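Godstead Test Bench, Plembridge Site
Gallery — Switch and Socket Line

Page updated 5/18/21

The Plembridge site checks and packs power boards returned from hire. Until the current program began, every board was inspected by hand at one of three benches: cord, housing, sockets, switches, indicators, tag. The inspection sequence has not changed. The way the switch portion is carried out has, and this page covers that part of the job and the changes to the work around it.

Operators now perform the switch check with a hand-held gripper that carries its own camera. Each pass is recorded and used to program the fixed arm at bench three, supplied by Lasberg. The bench staff set the order of presses, the contact point on each switch and the criteria for rejecting a run. The target for the first stage is 2,000 accepted runs, of which 1,000 are reserved for individually switched boards.

Switch check, individually switched board

Boards with one switch per socket take the longest, as each switch and its indicator has to be treated as a separate item. The jaws are brought together before contact and the tips are used as a single blunt face. Operators previously used a thumb for this and could work two switches at once; the gripper does one at a time.

White board, blue sockets and switches. Jaw tips closed and resting on the lower part of the second switch. The indicator beside that switch is lit red; the one at the top socket is unlit.

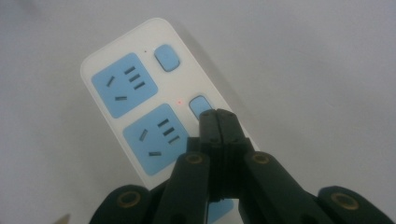

Contact point

The contact point was the first item revised by the benches. The original procedure called for the centre of the switch. On a rocker this is close to the pivot, and the press can fail without any obvious sign of it. The revised procedure calls for the half being pressed, with the other half left in view of the camera where the angle allows.

The indicator must also stay in view. A run in which the jaws hide the light is rejected, even if the switch has been operated correctly. This rule accounts for most rejected runs to date. Left-handed operators approach from the same end of the board as everyone else, and two of them have asked for a rotated layout. It is being drawn up.

Bench surface

Plain pale grey matting replaced the old patterned mats at the recording positions. Boards may be laid at any angle. Straightening the board to the edge of the bench before a run is discouraged, as returned stock does not arrive straight at bench three either.

Cycle time

A full switch check with the gripper is allotted 38 seconds. The manual allotment was shorter. The daily quota at recording positions has been lowered accordingly, and time spent on rejected runs counts as bench time. This was agreed before the first recording session — the earlier trial at the Chowdhury depot did not make the allowance, and staff there went back to manual checks.

Roles

12 inspectors are trained on the gripper. Recording is done in blocks of one hour, followed by at least one hour of other work. Wrist fatigue was reported in the first weeks, mainly from holding the jaws closed, and the block length was cut from two hours as a result.

Cord and housing inspection remains manual and is not part of the program. Feeling along a cord for damage under the sheath is still quicker and more dependable by hand. Tagging also stays with a licensed person, who signs for the board regardless of which bench operated the switches.

Run review is a new duty, rostered among the same inspectors. The reviewer looks at each recording and marks it accepted, rejected or query. Queries go back to the operator who made the run. Reviewers are paid at the senior inspector rate while rostered.

Next stage

The arm at bench three will begin supervised checks in August, on individually switched boards only. An inspector will stand at the bench with a stop control and will repeat every check by hand for the duration of the stage. Results from the arm will be recorded but will not be used to pass stock.

Boards with a single master switch, surge units and outdoor boards with covered sockets stay on benches one and two.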